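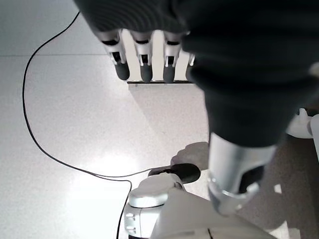 Figure 7.1 A four-fingered hand in its fabric sleeve, with cable on the floor beside the arm.

Chapter 7
When the Hand Doesn't Let Go: Faults, Stops and the People Standing Nearby

The Stisen line packed jars of pickled beetroot, and for most of one February it packed them very well. Then, on a Thursday, a little after the morning smoko, a hand closed on a jar, carried it to the carton, lowered it neatly into place and kept hold of it. The arm went back for the next jar with the first still in its grip. What followed took two seconds and used a good deal of beetroot.

Jad Hattar, the shift fitter, did what the laminated card on the guard told him to do. He pressed the stop. The arm halted at once, as designed. The hand, also as designed, stayed shut. Its makers, Plumik, had reasoned that a hand which opens when it loses its enable signal will sooner or later drop something on somebody's foot. This is sound reasoning. It had not been mentioned on the card, whose author had written 'STOP MAKES SAFE' in red capitals and presumably gone home pleased.

Hattar reached in to free what was left of the jar, and a colleague, trying to be helpful, reset the cell. He lost a glove and kept all his fingers, and the incident report gave the glove a paragraph to itself.

The cause was dull, as causes tend to be. A signal lead had been bent back and forth at the same spot, up to 1000 times a shift, until one conductor parted inside insulation that looked perfectly healthy. With the arm raised, the broken ends touched. With the arm lowered, they didn't. The release command was therefore sent every time and received only when it was of no use to anyone. The controller logged 700 communication warnings over the preceding fortnight, all filed under a colour the operators had been told they could ignore.

Ehsan Ahmadpour, who investigated for the insurer, found two faults and was careful to keep them apart. The lead was a failure of a component. The reset, which could be pressed by a person with no view of the person inside the guard, was a failure of the system, and it had been sitting there since commissioning. Zesow, the integrator, replaced the lead that afternoon. Moving the reset button took until winter and required several meetings.

In this chapter we follow that division. Sections 7.1 and 7.2 deal with cable routing, flex life and intermittent faults. Section 7.3 covers stop categories and what a gripper should do when its power or signal is lost. Section 7.4 takes up lockout, reset placement and the wording of cards on guards. Before reading on, write down what you think a gripper ought to do when the stop is pressed, and keep the page. You will be asked to defend it in Section 7.3.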